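Technicien(ne) essais parquets et revêtements de sol bois - CDI

Référence : 17-LAB
Publiée le 19 sept. 2020
Entreprise : Grevadik
Contrat : CDI, temps plein, statut technicien
Rattachement : responsable du laboratoire, Gonzalo Cantero

Grevadik contrôle des parquets massifs, contrecollés et des vernis de sol pour le compte de fabricants et de négociants. Le laboratoire occupe 70 m² d'essais et une salle climatisée séparée. Il traite 3 000 éprouvettes par an, réparties entre essais mécaniques, essais de surface et suivi dimensionnel.

Le poste est créé à la suite de l'extension de la gamme d'essais aux finitions mates et aux huiles à haute teneur en extrait sec.

Missions

Réception et enregistrement des lots dans le logiciel Werel. Débit et identification des éprouvettes selon le plan d'échantillonnage. Conditionnement à 20 °C jusqu'à masse constante.

Réalisation des essais de dureté, d'abrasion, d'adhérence du vernis et de résistance aux taches. Relevé de la brillance avant et après usure. Mesure du tuilage et du jeu entre lames sur panneaux assemblés.

Saisie des résultats, calcul des incertitudes et rédaction du projet de rapport. La validation reste du ressort du responsable du laboratoire.

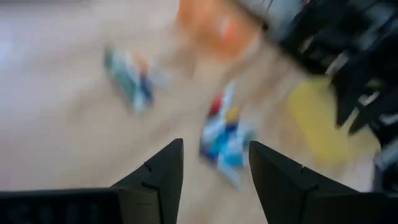

Entretien de premier niveau des appareils et tenue des fiches de vie. Le banc d'abrasion Rovix est vérifié avant chaque série - toute dérive hors tolérance entraîne l'arrêt des essais et l'ouverture d'une fiche d'écart. L'étalonnage externe est planifié chaque année en avril.

Participation aux comparaisons interlaboratoires. Déplacements occasionnels chez les clients pour expertise de sols posés (permis B exigé).

Profil

Bac+2 ou bac+3 en sciences du bois, matériaux ou mesures physiques. Une première expérience en laboratoire d'essais ou en contrôle qualité est demandée ; les candidatures issues de l'alternance sont examinées.

Connaissances attendues : comportement hygroscopique du bois, lecture d'une norme d'essai, notions de métrologie dimensionnelle, tableur. L'anglais technique lu est nécessaire, une partie des modes opératoires n'étant pas traduite.

Le poste comporte de la manutention (panneaux assemblés) et une exposition ponctuelle aux poussières de bois et aux solvants. Les équipements de protection sont fournis.

Conditions

Horaires de jour, en équipe de deux. Rémunération selon expérience et grille de l'entreprise, treizième mois, titres-restaurant, mutuelle. Période d'essai de deux mois, renouvelable une fois. Formation interne au poste, dont une semaine sur le site Nieto pour la partie finitions.

Candidature

CV et lettre de motivation à adresser à Gonzalo Cantero, en rappelant la référence de l'annonce. Préciser la date de disponibilité. Les candidats retenus sont reçus pour un entretien technique, suivi d'une mise en situation au laboratoire - préparation d'une éprouvette et lecture critique d'un rapport.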